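Myrtle Hutchins has been taking old office computers to pieces since April, and she still writes everything down in a notebook. She works at Dodel, a small refurbishing business run by Ruaridh Cruickshank, where machines come in by the pallet from schools and offices.

"The first thing is always the side panel," she said. "You lay the tower flat, get the panel off and have a proper look before you touch anything."
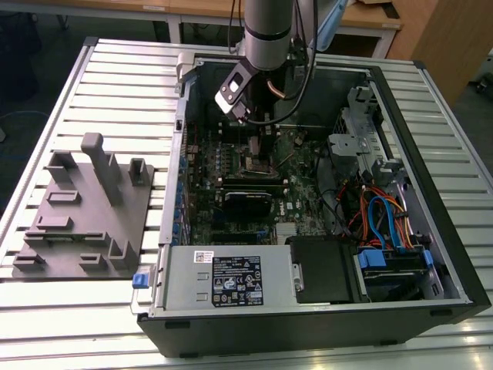
Desktop towers make up most of the work at Dodel. Cruickshank likes them for training, as the parts are big enough to handle and mostly where you would expect them. Drives are held by blue plastic tabs, and the orange, red and yellow power cables are easy to tell from the blue SATA one. "People get nervous about the wiring," he said. "I tell them to follow one cable from end to end – then do the next."

Hutchins agreed that the cables had worried her more than the boards. She kept a processor bracket closed for most of her first week and asked someone else to lift it.
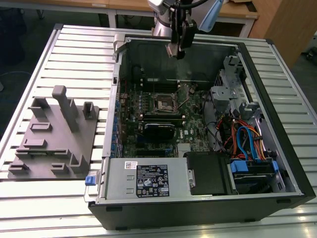 Photo: Dodel

Memory is the part that sells quickest. A good module is tested, bagged and put on the shelf the same day, while power supplies wait until there are enough for a batch. Last year the business stripped 1,942 machines, and Cruickshank put 98 of them back together for a local charity.

"I'd like that number to be higher," he said. "But a lot of what we get is past it."

Hutchins has a tower of her own at home, bought for 28 pounds. She has not opened it yet.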